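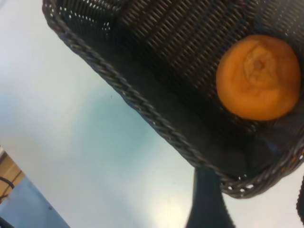
Vlasta Berisha thinks we are asking the wrong question, and she wrote as much in the margin of our January draft: a machine that can pick up fruit isn't doing a chore yet, because a chore is finished when you can leave the kitchen and stop thinking about it. I grumbled for a day or so and then rewrote this whole section around her note.

Papers > Household Manipulation > Section 5: Small Kitchen Jobs

5.2 Clearing the fruit basket

Figure 5. Wrist view at the basket, with one orange citrus fruit inside and a dark gripper finger close to the braided rim.

So, can the arm do the job? Sort of! We ran 400 trials of the fruit task with the Skandlow controller, and if all you want is the fruit lifted out and set down on the table, it does fine most of the time. I was ready to call that a win (I'd even drafted the abstract). Then we scored the same runs by Vlasta's rule, where any nudge from a person counts as a failure, and the picture got a lot less cheerful. In 40 of those trials somebody had stepped in to slide the basket back to where it started, and we had been happily counting them as good.

The basket is the hard part, in my opinion. A citrus peel is forgiving stuff, but the rim in Figure 5 is a thick raised braid, and a finger that comes in a little low meets the rim before it gets anywhere near the fruit. When that happens on a smooth tabletop, the basket just scoots. People deal with this without thinking — you put your other hand on the basket and carry on. Our setup has one arm and no other hand, so the planner has to come in steeper, and a steeper approach leaves less room beside the wall.

The dark weave gave us grief too. Finding an orange against charcoal gray is about as easy as vision gets, but finding the inside wall against the floor of the basket is another story, and the depth estimates there wandered all over. Jinfeng Dai retrained the edge model on 521 extra views from the Elico set, and that helped with the rim much more than it helped with the wall. I still don't have a good explanation for the difference.

We left the grip force alone for all of this. Section 5.3 goes into what changes when you tune it — and why the Flanolum fingertips got swapped out halfway through.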